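Okay, a little thread on our kitchen budget, now that the last bill from Nowakowski is paid and I can talk about it without a lie-down. 1/5

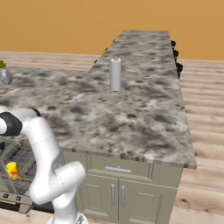 Speckled granite, paper towels within reach.

2/5 We started in July with quotes from Monerov and Endo, and they were both lovely on the phone, but Endo was the only one who listed the sink cutout as its own line. Ask for that, please! Ours was $283 and I would have missed it.

3/5 Sealer next. I went with the Brondeo kind – $30 a bottle, and we needed 2. Wait the full time on the label before you put anything down, even if your mother-in-law has brought a casserole.

4/5 Hauling away the old counter was another $229, so do check whether a neighbor wants it first (mine did, and told me the day after, bless her).

5/5 Backsplash is next year's problem. If you've done your own grouting, I'd love to hear how your knees held up.

Last updated: 4:30 pm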